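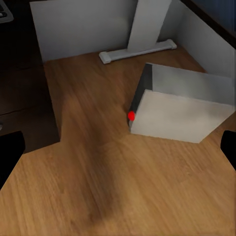 Image credit: Kallel Interiors

Home Jobs Studies About Contact
Search this site Enter keyword Go

Call for participants: working from home in small rooms

Posted Jul 3, 2022

Pravix is looking for adults who do paid work from home in a small room to take part in a diary study this fall. We want to know how people set up their working day when space is short, and what they change over time. The study is open to employees, freelancers and people who run a business from home.

The study is the second part of a longer project. In the first part, 1,157 people filled out an online survey. Many of them wrote long answers about noise, light, storage and sharing a room with someone else, and those answers shaped the questions we are asking now. You do not need to have taken the survey to join.

Who can take part

You must be 18 or older, live in the greater Wainwright area, and work from home at least 3 days a week. Your workspace can be a spare bedroom, a converted closet, an attic, a corner of the living room or anything else of that kind. We are most interested in rooms that were not built as offices. Renters and owners are both welcome.

We cannot accept people who moved into their current home less than two months ago, or who expect to move before the study ends. Only one person per household may join.

What you will do

The study runs for four weeks in September. On each day that you work from home, you fill out a short diary on your phone or computer. It asks when you started and stopped, where you sat, what got in your way and whether you moved anything. Most entries take a few minutes. If you miss a day, skip it and go on with the next one – please don't fill it in from memory.

At the end there is one interview by phone or video, lasting less than an hour. We will ask you to talk about your diary and about the room itself.
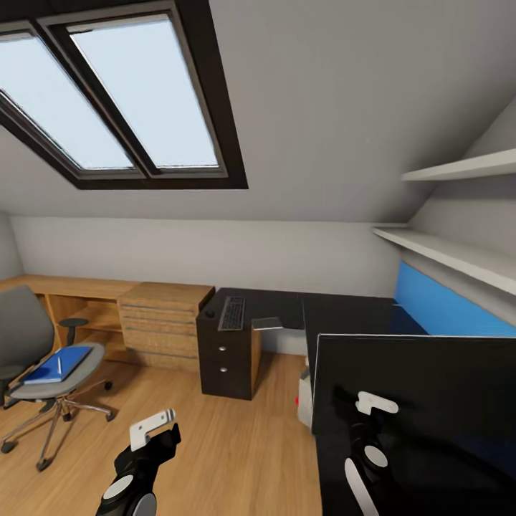
You may also send us a rough floor plan of your workspace with the main measurements. A pencil drawing is fine. This part is optional and has no effect on your payment.

Payment

People who complete at least 12 diary entries and the interview receive $123, paid by check or bank transfer. If you stop early, you will be paid for the entries you have turned in. You can leave the study at any time without giving a reason.

Your information

Your name and address are kept apart from your diary. Reports will use a number in place of your name. The study is paid for by Resitov, a maker of storage furniture, which will see the final report but will not get your contact details or your diary. No one will try to sell you anything.

How to sign up

We have room for 73 people. Write to Geetha Alva, study coordinator, through the contact page and put "Small rooms" in the subject line. Tell us what kind of work you do, which days you work from home and which room you use. Two or three sentences are enough. We will reply within a week – sooner if we have a question – and send you a consent form to read and sign before you start.

This site uses cookies to remember your settings. Accept Decline Cookie policy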